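Not in My Kitchen, Not Yet: Osvaldo De Luca on Robot Cooks 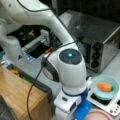 Can a robot make dinner in an ordinary home today? A few steps of it, slowly, with a person close by to put things right, and that is a long way from dinner.

That is the view of Osvaldo De Luca, who ran restaurant kitchens for 13 years before he started testing kitchen machines for Lyimo, a buyers' newsletter. He has heard a lot of promises. "Every one of them comes with a film," he told me. "I ask how many tries went into the film. Then the room gets quiet."

We spoke in September, over coffee he made himself. I began with weighing food, a job that sounds right for a machine.

"Reading the number was solved long ago," he said. "Your scale does it. The job is picking up a carrot that is a different shape from the last carrot, putting it in the bowl, and noticing when the bowl has slid over. A kid of 11 does all that while talking to you."

De Luca keeps a log of his trials. In his last round, at the Pridow test kitchen, he asked for 155 simple moves - pick this up, set it there, turn that knob. He won't give a score for the whole batch, because he thinks scores are where the trouble starts.

"They want to count a knob turned halfway as a success," he said. "Halfway is raw chicken."

Eun-ji Joo, an engineer at Pridow, thinks he is too hard on the work. "Osvaldo wants a cook," she told me by phone. "We're trying to get one task steady, then the next. Two years ago we couldn't leave clutter on the counter at all."

I put that to De Luca and he shrugged. He agreed that the arms have become better around clutter. He didn't agree that it settles much.

"My counter has mail on it," he said. "It has a cat on it. Who moved the bowl? Who washed it? When they show me a machine, I look for the person who set the table for it, and I want that person's hours on the bill."

So what would change his mind? He thought about it for longer than I expected. A week in a stranger's home, he said, with no engineer in the house and no phone number to call. Breakfast only. Eggs would be allowed to break.

Joo said she would like to see that test too, though she wouldn't name a date. De Luca has told her he'll bring the eggs.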